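2025-03-17, narrative build notebook

Build 973 went up this morning. Chapter 2 now runs start to finish without anyone falling through the ferry. Hanyu did fall through the dock, but the dock is Chapter 3 and so we are choosing to be pleased.

Branch flags. Spent most of the morning on the lighthouse argument. The player can side with the keeper, side with the sister, or say nothing. Saying nothing was supposed to be its own choice with its own fallout. What the script did was treat silence as agreeing with the sister, so in the next scene she thanks you warmly for a thing you never said. Two playtesters told us this was their favorite moment in the game because it made her seem unhinged. Fixed it anyway. Old behavior is saved under lighthouse_silence_old in case Benoît wins the argument about keeping it.

Notes on the fix, for whoever touches this next:

The timer was writing its default before the dialogue box had closed. I moved the write to the close event. If you skip text quickly the close event fires twice, so there is now a guard on it. Please don't remove the guard because it looks silly. It looks silly to me too.

Saves from before 973 will load with the sister flag set. Not going to migrate them. The only people with saves that old are us and the testers, and the testers get fresh ones on Thursday.

Word count. Benoît Sabatier handed in the new campfire scene. The slot was 2000 words, and he delivered the 2000 words plus what he calls stage directions, some of which are spoken aloud. It is good, though. The bit where Stullov lists everyone he owes money to and the player's name is on it only if you took the boat in Chapter 1 is the best use of that flag so far. I would like to cut the song. Benoît would like to add a verse. We agreed to read it again tomorrow when we both like it less.

Stullov also has two different ages, depending on whether you ask him or his daughter. I assumed a bug. Benoît says he's lying. Writing this down so I don't fix it a third time.

Choice recap screen. Hanyu Bai has the end-of-chapter screen working, the one that shows what share of players picked what. With nobody online to compare against, it fills in with 100% for everything you did, which makes for a very supportive screen. She wants to hide it when offline. I want to leave it for one build and see if anyone complains.

We still have 22 choices marked "Juselis will remember this." Juselis remembers four. I went through the list and the other 18 are set and never read again. Options as I see them: (a) write the payoffs, (b) drop the message from those, (c) let her have a bad memory and say so in Chapter 4. Hanyu voted for c before I finished the sentence. Leaning b for the small stuff and a for the letter, the knife and the business with the goat.

Performance. The market at night drops badly on the older handheld. Turned off lantern shadows and it came back up. Turned them on again to be sure, it dropped, off again. So it's the lanterns. Last week I was certain it was the crowd and removed half of the crowd, who can now come home.

Adunico called about the release date for Chapter 3. I said September. They asked whether September meant the start of September. I said it was a month with a start in it.

Sound. Hao's footsteps on gravel are playing on carpet, snow, and in one case while he is lying down. Surface tags got lost when the level was re-exported. Hanyu has the list, doing them by hand. Don't re-export the inn until she says so.

Left for tomorrow:
campfire, second read, song
letter payoff, first draft at least
find out why the goat has a dialogue portrait
reply to Adunico in writing, with a date in it
ask testers about silence at the lighthouse without leading them
dock collision, before it becomes Chapter 3's whole personality 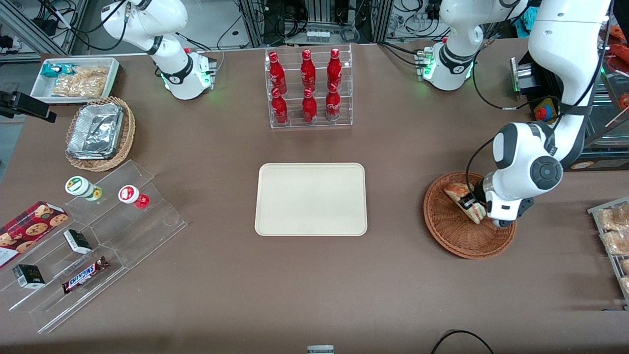
Two white arms at the table, one of them over the wicker basket.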